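Best cloth for wiping down a white work table?

montes72
Got a big cream-white table off the Clovham swap page in November and I love it, but every cloth I own leaves streaks. I've tried paper towels, an old T-shirt and the yellow sponge cloths from Amix. Any ideas? The table sits next to my computer, so I don't want to be sloshing water around.

brarnby_bev
Microfiber, the flat kind with no loops. Get it damp, wring it out hard, then go over it again with a second dry one. Two cloths, always!

oldgrout
Gonna disagree with Bev. Microfiber just pushes the grease around on a pale top. Plain cotton and a drop of dish soap, and you're done. I've had the same 2 rags for years.

brarnby_bev
Years?? I hope you wash them, grout. And soap is what's leaving the streaks in the first place.

oldgrout
Every Monday, thank you. Use less soap.

montes72
Ok ok, I'll try both, half the table each. Does color matter? My sister says dark cloths can bleed onto white.

kettle565
Color matters to me mostly for finding the darn thing again. I used white cloths on a white top for ages and kept losing them, so now I buy bright ones and wash them at 70 by themselves a couple of times before they go anywhere near the table. The salmon-pink one lying all crumpled on the white here is easy to spot even with a monitor glowing off to the side. And I'm with Bev on the second dry cloth, sorry grout!
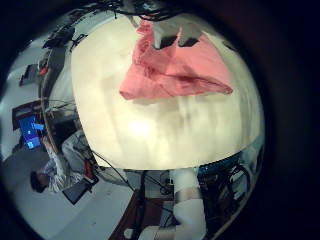
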